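Farkudon Laundry Set

Version 4, March 2025
Maintained by Jolán Bozsik and Ott Kuusk

Contents

Farkudon is a collection of 1,210 photos of home laundry areas, sorted by appliance and by the state of the door. It covers front loaders, top loaders, dryers, baskets and drying racks. Most of the photos were taken in Valtport.

Folders

washers_front: front-loading washing machines
washers_top: top-loading machines
dryers: vented and heat pump dryers
baskets: baskets and hampers, full or empty
racks: folding and wall-mounted drying racks

Labels

Each photo has one row in labels.csv. The columns are id, folder, door, drum and notes. Door is open, closed or ajar. Drum is empty, loaded or unknown. Use unknown whenever the door glass is too dark or too shiny to see through. A sock caught in the gasket counts as loaded.

Stickers and printed panels are not transcribed. The notes column gives the language if it can be told.

Known problems

In 74 rows the drum column is blank. Rimantas Raudsepp is working through these by hand. Top loaders are thin compared with the rest, and the racks folder has several near duplicates from the same balcony.

Changes since version 3

Ajar added as a door value. Filter covers moved from labels to notes. File names no longer contain spaces.

Sample from washers_front

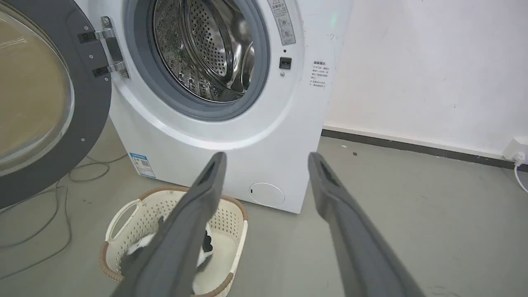
Front loader, door: open, drum: empty, notes: label in Chinese, round filter cover at bottom.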